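Home | Programs | Educator Resources | Reviews | Contact

Review: Lolten Careers in Manufacturing Classroom Kit
Sep 8, 2023
By Qistina Tuhumury

The Lolten kit is intended for middle and high school teachers who wish to introduce students to careers in modern manufacturing before a plant visit. Our office reviewed the second edition over one semester with three partner schools. 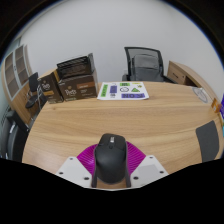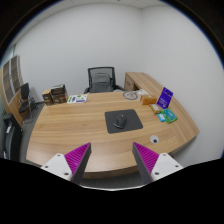 Desk with a light wood grain, in both views.

The kit arrives in a single carton and contains a teacher guide, a set of 200 occupation cards, wall charts and a login for the online planner. The list price is $442 per classroom. Replacement cards may be ordered separately, but the guide may not, and schools should store it with care.

The occupation cards are the strongest part of the product. Each card names a job, the usual training path and the school subjects that support it. Welding, machining, quality inspection and maintenance are well covered. Food processing receives only a few cards, a notable gap for districts where it is the largest employer. Reading level is suitable for grade seven and above.

The teacher guide sets out six lessons of 50 minutes. Teachers at Pemura Middle School completed the first four as written and found the timing accurate. Lesson five, on supply chains, required two class periods in every school. The guide would benefit from a shorter version of this lesson.

The online planner is less satisfactory. It allows a teacher to match a class with a host company and to record permission forms, but changes to a roster must be entered one student at a time. At Santoso High School, a late schedule change meant that the whole roster was entered twice. Lolten has stated that a bulk upload will be added in December.

Schools may also consider the Kiltel career package, priced at $616. It includes printed student workbooks, which Lolten does not, though its tour preparation material is limited to a single checklist. For programs built on plant visits, the Lolten kit is the better purchase.

Recommended for grades seven through ten, with reservations concerning the planner. Districts ordering for several buildings should request a written quote, as shipping is charged per carton.

Comments (3)

Tsion Belay
We used the first edition and the cards wore out quickly at the corners. Is the new stock any heavier?

Qistina Tuhumury
Yes, the second edition cards are coated. Ours show little wear after one semester.

shopteacher_mn
Agree on lesson five. I drop the mapping activity and it fits in one period.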